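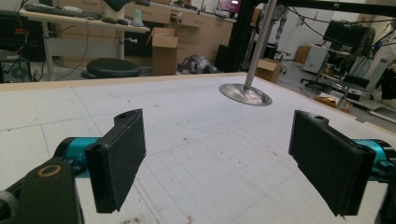
We bought two Drovex hand-held grippers in December, one left and one right, and have now had enough hours on them to say whether they were worth the money. They were bought alongside a long list of other things, so I'll cover the budget as well as the kit. The budget is the part people keep asking Delwyn and me for.

## What we paid for

The Drovex pair took 41 per cent of what we had to spend. I expected them to take more. The rest went on the table, the frames, cables, finger pads, two more computers and a great many small items from Hilau, who are slow but do pack things properly.

We also had a quote for the Ultano set. It was the cheaper of the two on paper. Once you added the mounting plates, the spare fingers and the charge for setting it up, the gap was small, and the Ultano fingers can't be changed without sending the unit back. Hemi Whitcombe had used an older Ultano at his last job and liked it, so this wasn't a quick decision. If your tasks all use the same sort of object, I would still get the quote.

## In the hand

They are comfortable enough for a morning. The weight sits low, below the fingers, and you stop noticing it after the first half hour. After lunch you notice it again. Ebony Ngata has smaller hands than the rest of us and finds the reach on the handle too long, and there is no adjustment for that. I'd want to see a second handle size offered at this price.

The jaws open wide and close evenly. The pads are flat, black and slightly rough, and they cope well with thin handles, which was my main worry. A kitchen utensil held upright between them can be steered fairly accurately once you've had some practice. Heavy round things are harder. We bought the softer pads for those and they do help, though they mark the paper if you drag them.

The cable is my biggest complaint. It leaves from the rear of the unit and pulls slightly to one side whenever you reach across your body. We tried three ways of routing it and settled on the one that annoyed people least.

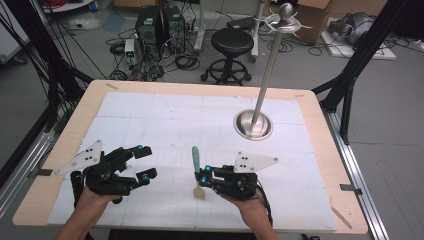 *Both grippers in use at the grid table, with the teal-handled tool in the right one.*

## The table and the grid

Spend less here than you think. Ours is a plain table with a wooden edge and a large sheet of gridded paper taped over the top. Elfriede Steinbach wanted a printed vinyl surface from Ashby and got as far as a sample. It was a nice sample. Paper costs next to nothing, you can write on it in pencil, and when it gets grubby you put down another sheet. We have gone through 7 so far.

Do check the height before ordering. We planned ours for sitting and then found that everyone prefers to stand with a gripper in each hand. Raising it cost us a day.

## Things I left out of the first budget

- Spare finger pads. Order two sets at the start, as the postage is the same.
- Storage. A session fills a disk quickly, and I had allowed for half of what we needed.
- Objects. Somebody has to buy the spatulas, stands and boxes, and the receipts add up.
- Floor space. The computers ended up on the floor with their cables, and I'd now put shelving in the plan from day one.
- People's time. We can manage 55 good recordings in a full day with two people swapping over. My spreadsheet assumed a good deal more, and the first target of 1,000 slipped as a result.

That last one matters most if you are writing a bid. Bronwyn Paewai went through our figures afterwards and said the equipment lines were fine and the staffing line was a guess. She was right. The next version has the staffing worked out from the daily number.

## Faults and support

One finger joint on the left unit worked loose in the second week. Drovex answered the same afternoon and sent a replacement screw with a short note on how tight to make it. It has held. The manual is thin on calibration and you will need to ring them or work it out yourself — we did a bit of both.

## Would I buy them again?

Yes, the pair, from the same supplier. I would skip the carry case, which doesn't fit the units with their marker plates attached, and put that money towards pads. For a single-arm project I'd buy one unit and wait a few months before deciding on a second, as Drovex charge the same per unit either way. Ask them about the longer cable when you order, because it isn't on the price list.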